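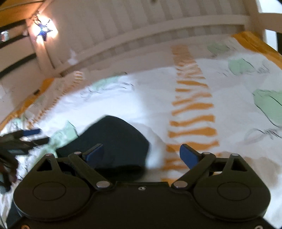 Hand-held gripper at work over a cot, with a dark navy fabric item on a patterned blanket.

Good habits for recording with a hand-held gripper

Soft things are brilliant to work with! Cloth folds and slides in ways a block never will, and a robot learning from your demonstrations picks up your bad habits along with the good ones. These are the house rules we use at Fesitz, last revised by Zoia Sydorenko on May 9, 2019.

Before you start

Check every pivot screw by hand and open and close the fingers fully. Wipe both finger pads. Tuck spare cables and straps well away from where you'll be reaching. In a home, ask before you move anything, and never record with a child in the cot.

During the take

Come in slowly with the fingers open. Line up the gap with the item before you close, and pinch the fabric only, leaving the bedding underneath alone. Quick swings blur the background, so turn your wrist gently (I still rush this one!). If you miss, open up, back off and try again in the same take. A good recovery is lovely material, so please keep it.

Keep each take under 34 seconds and rest your hand after 10 takes.

Afterwards

Watch every take at normal speed before you label it. Log misses as misses. Put the bedding back as you found it, then do the pads once more.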